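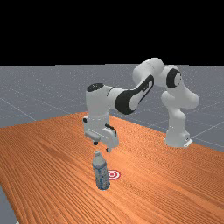

Vutow レビュー:灯台と鉄道模型とわたしの睡眠不足

2026-06-14
カテゴリ:ゲーム感想/パズル・アドベンチャー

クリアしました!日曜の朝四時に!寝ろよという話なんですが、最終章に入ってしまったらもう止められなくて、気づいたらカーテンの向こうが明るくなっていました。というわけで頭がぼんやりしたまま、勢いで感想を書きます。ネタバレは序盤(第二章の入口あたり)までにしておくので、これから遊ぶ人も安心して読んでください。

『Vutow』は、Ircombeという小さなスタジオが作ったパズル・アドベンチャーです。舞台はFinbergという架空の港町。主人公は、亡くなった伯父の家を片づけに来た鉄道模型の修理屋さんで、家の地下に町をまるごと縮小した巨大なジオラマを見つけるところから話が始まります。で、このジオラマの線路を組み替えると、本物の町の道がつながったり途切れたりする。はい、もうこの設定だけで買いました。予告編を三十秒見て、残りを見ずに購入ボタンを押していました。

遊び方はわりとシンプルで、地下で線路をいじる、地上に出て歩く、行き止まりにぶつかる、地下に戻る、の繰り返しです。こう書くと作業っぽいんですけど、地下と地上の行き来がボタンひとつで一瞬なんですよ。ロードなし。線路を一本ずらして、ぱっと地上に出ると、さっきまで壁だったところに石段がのびている。この「ぱっ」が気持ちよくて、最初の一時間は謎解きそっちのけで町をぐにゃぐにゃにして遊んでいました。魚市場を丘のてっぺんに持っていけたときは声が出ました。住民の皆さんが普通に魚を売り続けているのもいい。

第一章

チュートリアルを兼ねた章で、ここは正直ちょっと眠いです。線路のつなぎ方を教わり、信号の切り替えを教わり、転車台を教わり……と、説明係のCeleという猫(猫なんです)がいちいち話しかけてきます。声はかわいい。かわいいんだけど、同じ助言を間を置いてまた言ってくるんですよね。設定で「Celeのおしゃべり」を「少なめ」にできるので、こういうゲームに慣れている人は最初に変えておくといいと思います。わたしは第三章まで気づきませんでした。損した。

それと、カメラがちょっと暴れます。ジオラマを拡大しているときに右スティックを倒しきると、建物の中にめりこんで屋根裏しか見えなくなることがありました。感度を半分まで下げたらだいぶ落ち着きましたが、狭い路地ではエンディングまで何度もやられました。

第二章から先

第二章で灯台が出てきてから、急に面白くなります。灯台の光が当たっている場所は線路を動かしても変わらない、というルールが足されるんです。つまり、残したい道を照らしておいて、ほかを組み替える。これが入ったとたん、いままで適当にやっていた線路いじりが詰将棋みたいになって、メモ帳を出すはめになりました。方眼のやつ。学生のとき以来かもしれない。

全部で12章あって、章ごとに新しい仕掛けがひとつずつ増えていきます。潮の満ち引き、霧、貨物列車の重さ、などなど。なかでも貨物列車の章は最高でした。積み荷の重さで橋がしなって、しなったぶんだけ地上の坂が急になるという、文章にすると何を言っているのかわからない仕掛けなんですが、触るとすぐわかるんです。ここの作り方は本当にうまい!

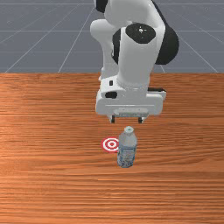 で、そのぶん霧の章がつらかった。見えない線路を音だけで判断する場面があって、わたしはイヤホンでやってもさっぱりでした。左右の聞き分けはできても、前後がどうにも。夜中に一時間半うろうろしたあげく、友人のKagiso Ntuliに泣きついたら「コントローラーの振動をオンにしてみて」と返ってきて、オンにしたら五分で解けました。振動、電池がもったいなくていつも切っているんですよね……。同じような人、第七章の前には必ずオンにしてください。

ヒント機能はあります。地下の棚に伯父さんの日記が並んでいて、詰まっていると該当のページに栞がはさまる仕組み。一段階目はほんのりした言い回しで、二段階目でかなり踏み込んで、三段階目はほぼ答えです。わたしは二段階目までを何回か、三段階目は一回だけ使いました(潮の章の最後。あれは自力では無理だったと思う)。日記の文章そのものが読みものとして良くて、ヒントがいらない日でも読みに行っていました。パンの値段に文句を言っているだけの日とか、妙に好きです。

難しさについて

パズル好きの人には中盤まで少し物足りないかもしれません。逆に、普段あまりやらない人には第九章あたりが急坂に感じると思います。第九章だけ、覚えておくことの量がいきなり倍くらいになるんですよ。前の章で習ったことに加えて、時間制限まで出てくる。時間制限はオプションで切れるので、迷わず切りましょう。切っても実績には影響しませんでした。

やり直しがきくのは助かりました。線路の操作は何手でも巻き戻せて、巻き戻し中に地上がするする元に戻っていくのを見られます。失敗がこわくないので、「これ絶対違うけど、やってみるか」がどんどんできる。そして、違うと思っていたのが正解だったことが三回ありました。喜んでいいのか微妙です。

音楽と声

音楽はAyanda Mathebulaさん。わたしは前に何も聴いたことがなかったんですが、地下に流れるピアノの曲がものすごく良くて、クリア前にサントラを買ってしまいました。地下と地上で同じ曲の編成だけが変わるんです。地下はピアノ一台、地上に出るとアコーディオンと太鼓が入ってくる。行ったり来たりするたびになめらかに切り替わるので、用もないのに行ったり来たりしていました。

主人公の声のGert Bothaさんも、ぼそぼそした話し方が役に合っています。伯父さん役のAdebayo Adeyemiさんは出番こそ少ないのに、終盤の手紙の朗読で全部持っていきました。あの場面は部屋を暗くして聴いてほしい。英語音声に日本語字幕という形で、翻訳もだいたい自然です。ただ、字幕の文字が小さい!テレビから離れて遊ぶ人は最大にしても厳しいかも。わたしは途中からソファをあきらめて、床に座っていました。

お話のこと

脚本はディレクターも兼ねているHendrik Nkunaさん。派手な事件は起きません。伯父がどうしてこの町を作り、なぜ町のほうも動くようになったのか、その理由が少しずつ見えてくるだけです。でも、組み替えた道のせいで隣同士だった家が離れてしまう話があって、あそこで手が止まりました。自分が面白がってぐにゃぐにゃにしていた町に、人が住んでいるんだなと。元に戻すこともできるし、戻さなくても先に進めるんですが、わたしは戻しました。かなり遠回りになりました。

エンディングには少し言いたいことがあります。詳しくは書きませんけど、最後の選択、もうちょっと考える時間をくれてもよくないですか。音楽が盛り上がっているところに急に二択が出てきて、あわてて押したほうで話が終わってしまい、しばらく呆然としていました。もう片方はまだ見ていません。直前のセーブが残らない仕様なので、見るには最終章を頭からやり直しです。うーん。

やりこみ要素

町のあちこちに古い切符が落ちていて、全部で245枚。わたしはいま92枚です。半分もいってない。エンディングまで二十時間以上かかったのに、です。切符には駅名と短いひとことが書いてあって、並べると別の話が読めるらしいんですが、そこまではまだたどり着けていません。集めた切符は伯父の家の壁に貼れて、好きに並べ替えられます。これ地味に楽しい。色で並べるか駅名で並べるかで一晩悩みました。

困ったのは、取り逃がした切符を探す手がかりがほとんどないこと。章ごとの枚数くらいは出してほしかったです。十月に追加の章が来る予定なので、そのときに一緒に入ってくれないかな。

不具合

進行不能になるようなものには当たりませんでした。気になったのは、さっきのカメラと、転車台を連続で回したときに音だけが遅れてついてくる現象、それから住民が階段の途中で足踏みし続けることがあるくらい。パン屋のおばさんがずっと足踏みしていて、話しかけると足踏みしたままパンを売ってくれました。直さなくていいです、あれは。

携帯モードでも遊べますが、線路の細かいところがつぶれて見づらいので、据え置きをおすすめします。寝ころんでやりたい気持ちはすごくわかるんですけどね。わたしも試して、翌日肩がばきばきでした。

買い?

線路とか地図とか、俯瞰でちまちま触るものが好きなら迷わずどうぞ。アクションはゼロなので、反射神経に自信がない人も大丈夫です。第一章で「ふーん」と思っても、灯台まではやってみてください。そこで合わなければたぶん合わないし、合ったら週末がなくなります。

もう片方のエンディングを見たら、この下に追記します。今日はとりあえず寝ます。切符は明日から!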